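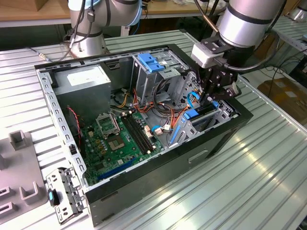 Le poste de démontage, bras droit au-dessus du boîtier.

Novembre 2019

Arrivé à Gelville avant les autres. J'ai remis en route le bras droit, relancé le contrôleur deux fois parce que la liaison avec le pupitre ne montait pas, puis j'ai fait un café. Obed Abugri est passé prendre les clés du labo du fond et il est reparti sans refermer la porte.

Programme de la journée : continuer les démonstrations sur la tour, côté baies de disques. On guide le robot à distance, il enregistre les positions et l'ouverture de la pince, et on garde les essais qu'on juge propres. J'ai tenu le pupitre le matin, Afia Ofori l'après-midi. Sena Alhassan notait.

Le plus pénible reste l'approche. La pince doit descendre dans le boîtier sans toucher le montant, et depuis le pupitre on juge mal la profondeur. J'ai pris l'habitude de m'arrêter au-dessus du châssis, de corriger l'angle du poignet, puis de descendre d'un seul mouvement. Sena trouve que cet arrêt se verra dans ce que le robot apprendra. Elle a sans doute raison. Afia, elle, ne s'arrête pas, mais elle accroche plus souvent. On n'a pas tranché. Je propose de garder les deux façons de faire, en les marquant, et de comparer en janvier quand Nana Dramani aura fini son script.

J'ai aussi essayé le guidage à la main, bras débrayé, en poussant directement sur le poignet. C'est plus rapide pour les grands déplacements. Pour le travail fin au-dessus des tiroirs, c'est moins bon : le bras est lourd, on force, et la trajectoire tremble. J'ai effacé ces essais-là.
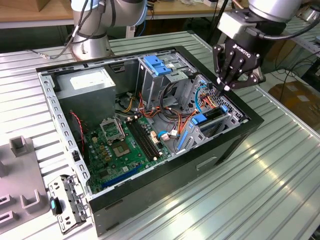 Cahier 3, p. 27

Les câbles d'alimentation nous gênent toujours. Ils passent au milieu du boîtier et ne sont jamais exactement à la même place d'un essai à l'autre. Afia voulait les attacher. J'ai préféré les laisser : les tours qu'on recevra d'Amissah ne seront pas rangées non plus. Même chose pour le câble bleu à côté du panneau perforé, on le contourne.

Vers midi, appel de Korkor Ankrah, depuis Brerport. Elle demande où on en est. Je lui ai donné le total gardé, 191 démonstrations, et elle m'a rappelé que le plan en prévoyait 461. Je le savais. Elle a parlé d'envoyer quelqu'un de plus ; j'ai répondu qu'un deuxième pupitre serait plus utile. Elle va voir.

L'après-midi, un retard dans la commande de la pince. On appuie, elle se ferme un peu après, et l'opérateur appuie une deuxième fois. Sena a retrouvé le même défaut dans les enregistrements de la veille. Il faudra les revoir un par un, ce qui ne me réjouit pas.

Rangé les outils, coupé l'air du labo, rapporté les clés chez Obed. Demain, vérifier le retard de la pince avant toute chose et rappeler Mistuvville pour les tiroirs de rechange.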